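La salle du premier

Nerys Meredith arriva à Okport en août, par le car de 2 heures, avec une valise et le sac qui contenait ses perruques. Elle en avait deux. La brune grattait derrière les oreilles. L'autre, plus claire, lui avait coûté 600 couronnes et elle ne l'avait encore jamais portée dehors.

L'atelier se tenait au-dessus de la pharmacie Bollosstead. Une affichette scotchée sur la porte disait : « Soins de la peau et maquillage pendant le traitement. Gratuit. Montez. » Elle monta. À mi-étage elle s'arrêta pour souffler, une main sur la rampe, et elle faillit redescendre.

Une femme en blouse lui demanda son prénom et l'écrivit sur une étiquette.

-- Vous avez mangé ?

-- Un peu.

-- Il y a à boire, si vous voulez.
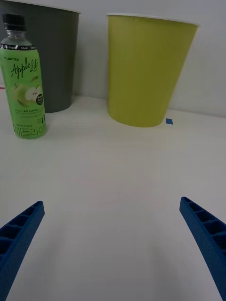 Gobelets et bouteille, contre le mur.

Elles étaient cinq. Nerys s'assit près de la fenêtre, à côté d'une dame âgée qui avait posé son foulard sur ses genoux et attendait, tête nue, que ça commence. On leur donna à chacune une trousse. Dedans il y avait une crème, un fond de teint, un crayon, une éponge sous cellophane. Nerys lut toutes les étiquettes, même les petites lignes. Depuis le printemps elle lisait tout.

L'animatrice s'appelait Vũ. Elle avait tenu un institut à Pistmont avant de venir ici et elle parlait lentement, sans jamais dire « courage ». Elle expliqua d'abord la crème : une noisette, chauffée entre les doigts, puis appliquée sans frotter. Ensuite les sourcils. Il fallait poser le crayon contre l'aile du nez pour trouver le point de départ, puis faire de petits traits courts, jamais une ligne.

Nerys rata le gauche. Elle l'effaça et recommença.

-- Il est trop haut, dit la dame au foulard.

-- Je sais.

-- Moi, ça m'irait très bien. J'aurais l'air d'écouter.

Nerys rit, et le crayon dérapa jusqu'à la tempe.

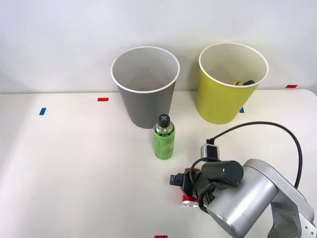

Gris et jaune, la bouteille verte entre nous.

À la pause, elles parlèrent des ongles, du goût de métal, des infirmières qu'elles avaient en commun. La dame au foulard avait travaillé 20 ans à la conserverie. Elle disait qu'il était passé 2000 boîtes par heure devant elle et qu'elle les entendait encore en s'endormant. Maintenant elle dormait mal, mais c'était à cause des cachets. Elle demanda à Nerys ce qu'elle faisait dans la vie.

-- Des rideaux. Enfin, j'en faisais.

-- Vous en referez.

Nerys ne répondit pas. Elle pensa à la commande qu'elle avait laissée sur la machine, un velours lourd dont la cliente ne voulait sans doute plus.

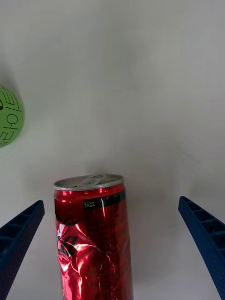
La canette rouge, pas encore ouverte.

Après la pause, Vũ proposa de regarder les perruques. Nerys garda son sac fermé un moment, puis elle sortit la claire. Vũ la secoua, la peigna du bout vers la racine et lui montra comment la poser d'avant en arrière, en tenant les deux pattes au-dessus des oreilles. Il y avait une bride à resserrer dans la nuque. Personne ne le lui avait dit au magasin.

-- On peut couper la frange, dit Vũ. Pas beaucoup. Un centimètre.

-- Maintenant ?

-- Si vous voulez.

Elle dit oui. Les mèches tombèrent sur la serviette. Dans le miroir, Nerys vit une femme qui ressemblait à sa sœur aînée, en plus fatiguée, avec un sourcil gauche correct. 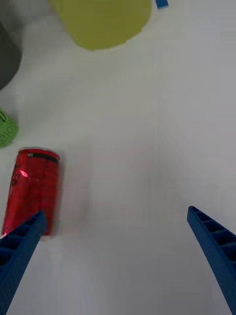

Vers cinq heures, Vũ rangea les miroirs. La dame au foulard noua le sien sous le menton, se regarda dans la vitre et le renoua derrière. Elle habitait de l'autre côté du port. Elle demanda si Nerys reviendrait pour la séance des ongles.

-- Le car est long, dit Nerys.

-- Oui. J'y serai quand même.

En bas, il y avait du vent. Nerys porta la main à sa frange par réflexe, mais rien ne bougeait. Elle passa devant la pharmacie, puis devant le marchand de poisson, et elle s'assit sous l'abri avec la trousse sur les genoux. Quand le car s'arrêta, elle demanda au chauffeur les horaires de septembre.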